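4.2 What counts as a made bed?

Household surveys tend to treat bed making as a single chore with a single end point. We doubt this. In the Terngate diaries, 59 of 60 households ticked "bed made" on most mornings, yet the notes beside the ticks describe very different things: a blanket pulled up in one home, a full change of sheets in another. A tick box can't tell these apart, and earlier work that leaned on such boxes should be read with care.

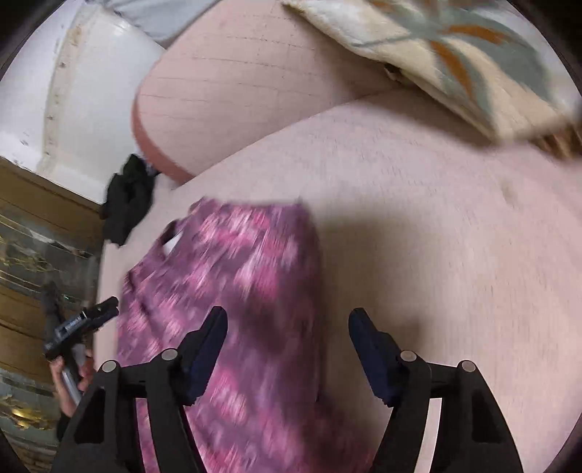 Clothing is the first problem. Mahlangu's coding guide, drawn up for the Holtau visits, says a bed is made when the bottom sheet is smooth and the pillow is at the head. It leaves out anything lying on top. Under that rule a pale pink fitted sheet with one small crease would pass, even with a patterned piece of soft fabric, perhaps nightwear, still hanging over it. Most of the people we spoke to would not pass it. They saw picking up clothes as part of the job, and several did it first. Ngcobo argues that clothes belong under laundry. That may be tidy for the coder, but it splits one round of work into two chores and makes each look shorter than it is.

Figure 2. Bedding and soft items on a bed, including a rumpled purple floral blanket. 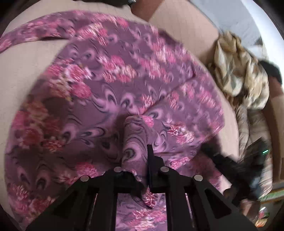 Does a smooth blanket show that more time was spent on the bed?

The diaries give little reason to think so. Thick blankets hide an untidy sheet, and a quick tug at the corners can look as good as careful work. The Lemar scale, which scores neatness and then reads effort from the score, seems weakest on exactly this point. We coded 300 diary entries with it and found that the two coders often agreed on the score — and disagreed on what the person had done to earn it.

We therefore report tasks by name and leave neatness out of the tables. Makowska's older categories are kept only where a diary gave too little detail to recode.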